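# Chapter 2: Small Parts, Pegs and Racks

A part that is easy to lift is often hard to place. Lifting asks only that the fingers close on something. Placing asks that the part be turned, lined up with its seat and let go without disturbing its neighbours. This chapter deals with the second task, using two pieces of bench equipment: the peg base, with caps that fit over upright pegs, and the test tube rack, with holes arranged in rows and columns.

The two work in opposite directions. On a peg base the cap comes down around the peg, and the fingers hide the fit at the moment it matters. In a rack the tube goes down into the hole, and the upper part of the tube stays in view. Opoku's bench notes (Section 2.4) record 436 placements, of which 168 were made on peg bases. The remainder were made in racks.

Shape also matters. A ball has no edges to line up and can be held at any angle – only its hole must face the peg. A cube has edges that the eye wants to set square with the base, and a beginner will often spend longer on this than on the fit itself.

Bases should be held by their ends when they are moved. A grip across the middle puts the fingers among the pegs, where they knock loose caps. The work surface should be flat and pale, with clear space on every side of the rack.

Terms used in the exercises are listed on page 94. 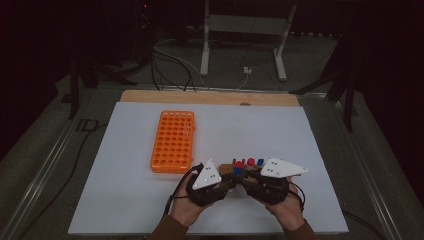 **Why is a peg base moved by its ends?**

Holding the ends keeps the fingers clear of the pegs, so the caps are less likely to be knocked.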